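The founding papers of the Cendwood Local History Society fill one gray box and part of another. They were kept for years in the back office of the Windar grain mill, where the first members met on Tuesday evenings after the weighing room closed. The minutes list 17 people at the opening meeting. Only 11 of them paid the entry fee.

The early record is mostly about storage. The mill owners, a family named Desmet, offered a dry upper room on the condition that no lamp be left burning in it. Members accepted and drew up a rule book of 4 pages. Loans were limited to one item per member, and maps could not leave the building.

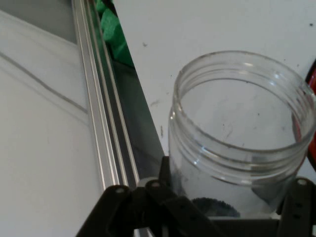

Collecting began with deeds and account books from the farms along Skeler Creek. The society had no catalog at first. Items were numbered in the order they came through the door, and the number was written in pencil on the back or inside the cover. That system reached 100 before the secretary noted that two series were running at once, one for books and one for everything else. Both had started at 1.

The double numbering was never fully corrected. Sem Jacobs, who is preparing a new index of the collection, has kept the old numbers and added a letter to each.

"If you renumber, every footnote written before you stops working," Jacobs says. "The letter is ugly, but it can be traced." 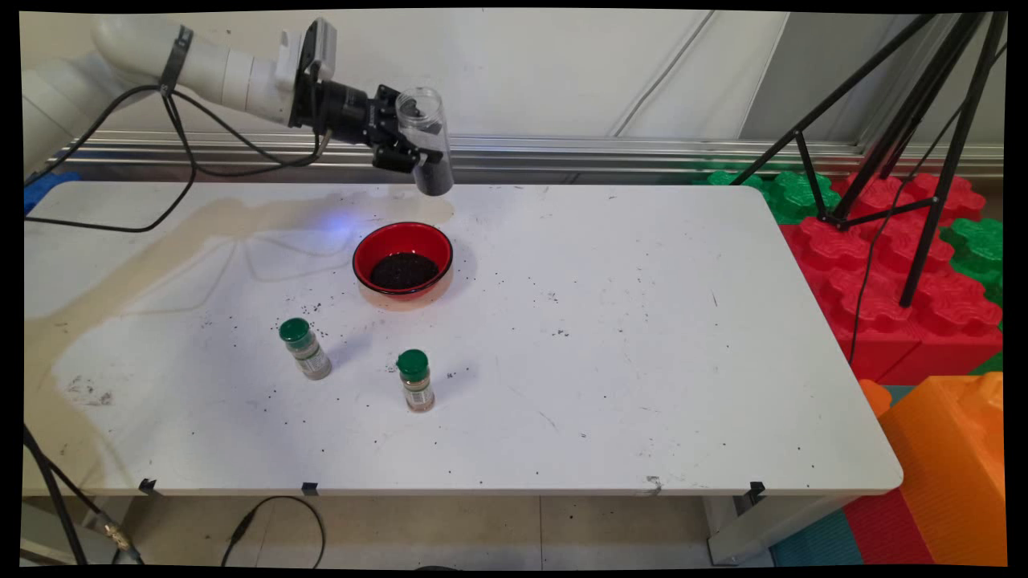 Work on the account books is further along. The mill ledgers give the price of wheat by the bushel and name the seller, the carter and the clerk. Several clerks also appear in the society's member rolls, in the same handwriting. The index of names for the ledgers is due in March, and the deeds will follow once the water-stained bundles have been flattened.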